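Junska adds fruit plates and quilted bedding to its children's range

Strickland, 9/6/24

Homeware company Junska has added a deep-rimmed children's plate and a quilted bed cover to its shop and mail order range, and has published a free booklet for families on serving fruit away from the kitchen table.

The plate and the quilt go on sale today at the Junska shop in Strickland and through its catalogue. They are the first additions to the children's range since March, when the company moved its stockroom to larger premises on Draris Road.

The company says both items came out of letters and conversations with parents and grandparents. Many of them wrote that fruit was eaten in bedrooms, on sofas and on the floor as often as at a table, and that most children's plates were too shallow for it. An orange or a kiwi will roll off a flat plate as soon as somebody sits down next to it.

"People kept telling us the same thing," said Cletus Lindgren, who runs Junska. "They were giving a child an apple in bed on a Saturday morning, or when the child was off school with a cold, and they wanted something that would hold a whole piece of fruit on a soft surface. We had nothing to sell them except a cereal bowl."

The plate is round and white, with a rim high enough to keep whole fruit in place. The middle is printed in yellow with a cartoon character, a white bird with an orange beak, and small stars. Customers who tried the plate before it went on sale were asked to choose between this design and a plain one, and most families with children under school age took the bird home. 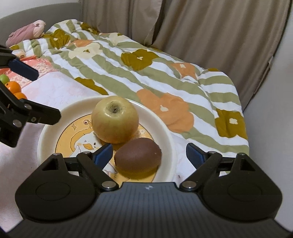 The quilt is a padded comforter with diagonal stripes in white and sage green and large flowers in orange, cream and olive-brown. It is sold in single and double sizes. Mr Lindgren said the pattern had been drawn with everyday use in mind, and that a busy print was kinder to a family bedroom than a pale plain one.

"A white bedspread looks lovely in a catalogue, but it isn't what people with small children asked us for," he said. "They asked for something with a bit of colour that could go in the wash at the weekend and be back on the bed by the evening."

The booklet, called Fruit Anywhere, was put together by the Vumevine food project, which runs cooking and shopping sessions for families in Strickland. It is written for people with little time and has 10 short ideas for serving apples, kiwis, oranges and other common fruit. None of them needs more than a small knife, a spoon and a plate.

Among the suggestions are letting children pick out two pieces of fruit for themselves and put them on the plate whole, before an adult does any cutting. The booklet says younger children are often more willing to try a fruit they have handled first. Kiwis can be cut across the middle and eaten with a teaspoon, with the skin used as a cup. Apples are best cut just before they are eaten, or rubbed with a little orange juice if they have to wait.

There is also a page on safety. It reminds parents that small children should sit upright while eating and should have an adult with them, whether they are at the table or on a bed, and that grapes and other small round fruit should be cut lengthways into quarters for the under-fives.

A further page deals with stains. Juice should be blotted with a clean cloth and rinsed with cold water as soon as possible. The booklet advises against rubbing, which pushes the juice further into the padding of a quilt, and against hot water until the mark has gone.

Junska and Vumevine will hold four free family mornings at the Strickland shop over the autumn. Each will have a fruit table, a drawing corner and a short talk from one of the Vumevine cooks. Places do not need to be booked, but groups are asked to ring the shop beforehand so that there is enough fruit to go round. The dates are on the shop door and on the back of the booklet.

Copies of Fruit Anywhere can be picked up at the till or from any Vumevine session. Customers ordering by post can ask for one to be put in with their parcel — there is no charge and no need to spend a set amount.

Existing plates and bedding in the children's range will stay on sale. Junska expects to add a matching pillowcase to the quilt once the first orders have gone out, and would like to hear from customers about which other sizes they need.

Notes for editors

Junska sells tableware, bedding and towels from its shop in Strickland and by mail order. Vumevine is a local food project offering sessions on cooking, shopping and storing food. Mr Lindgren is available for interview on weekday mornings. Requests should be made through the shop.

Comments

marjorie_p
Will the quilt be done in king size? We have two children and a dog who all end up in our bed, and a double doesn't cover the lot of us.

Tom H.
Got the booklet from the Vumevine session at the library. The spoon trick with the kiwi works a treat, my youngest had 2 and asked for another.

Ansty Gran
Can the plate go in the microwave? It doesn't say anywhere.

Bee
Please do the bird on a mug as well!

marjorie_p
Rang the shop and they said they are keeping a list for king size, so do ring if you want one.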